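Fandlow Enamel Restoring Paint for Small Kitchen Things

I have been fixing up old kitchen gear for most of my adult life, and this is the paint I reach for more than any other. It comes in a 400 ml can, goes on thin, levels out by itself while you go and make a sandwich, and dries to a gloss that looks like the factory did it. I love this stuff!

Lambros Raptis mixed the first batches for his own bread bins and canister lids, and those early shades (Forsyth Blue, Noter Cream) are still in the range. They're the soft kitchen colors you remember from your grandmother's house, a little chalky in the can and much richer on metal. Order a color card first if you can. Screens do strange things to pale greens, and Noter Cream in particular looks yellow on some phones and almost pink on others.

What to use it on

Canisters, bread bins, recipe tins, step stools, scale housings, cabinet knobs, the outside of a metal trash can, wall clocks, trays that hang on the wall. It sticks to bare steel, old enamel and most hard painted surfaces once they've been scuffed up. Please keep it off anything that touches food, and off any part that gets hot. That means no toaster shells, no oven doors and no pan handles, however tempting that gets when you have half a can left over (and you will, it goes a long way).

Mint is the color people write to us about most, and I get it. A kitchen with one mint green thing in it usually ends up with three. If you already have a green appliance on the counter, Stedosis Mint is a lovely shade for the canisters that sit next to it.
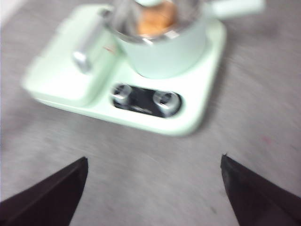
Mint green breakfast appliance with a silver lever.

How to put it on

Wash the piece with dish soap and let it dry overnight. Scuff it with fine sandpaper until the shine is gone, then wipe off the dust with a damp cloth. Stir the paint, don't shake it, or you'll be chasing bubbles all afternoon. Use a soft brush or a small foam roller and put on 2 thin coats. Wait until the next day between them. A bread bin that's going over a dark color will want 3.

The paint is dry to the touch by suppertime if you start in the morning, but give it a full week before you stack anything on it. I painted a step stool in February in a cold garage and had to wait longer, so bring your project indoors if you can stand the mess.

Brushes clean up with warm water and soap while the paint is still wet. Once it's dry, you're buying a new brush.

Details

Item number: 589
Can size: 400 ml
Finish: gloss
Colors: Stedosis Mint, Forsyth Blue, Noter Cream
Coats: 2, or 3 over dark colors
Cleanup: soap and warm water
Storage: lid on tight, away from frost

Sample pots are available in all of the colors, and one is plenty for a set of cabinet knobs.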